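Darnovetti Hand Kit: data card

Supplied by Curnden as a pair of hand-held grippers with parallel jaws. Reviewed on the cat toy and clear bag task, 60 episodes.
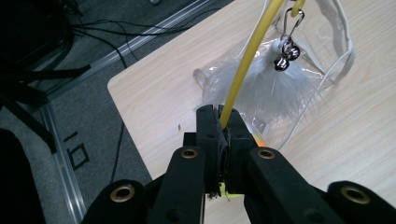

Jaw pads are a wear item and ship in sets of 8. Inspect them before each session: fraying along the inner faces, with loose fibres hanging down, is grounds for replacement. Grip on thin rods is logged separately.

Cabling: one lead per gripper, 2 in all. Keep slack on both sides.
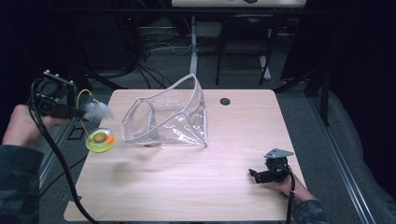 Contact

Annelore Schmieder, Curnden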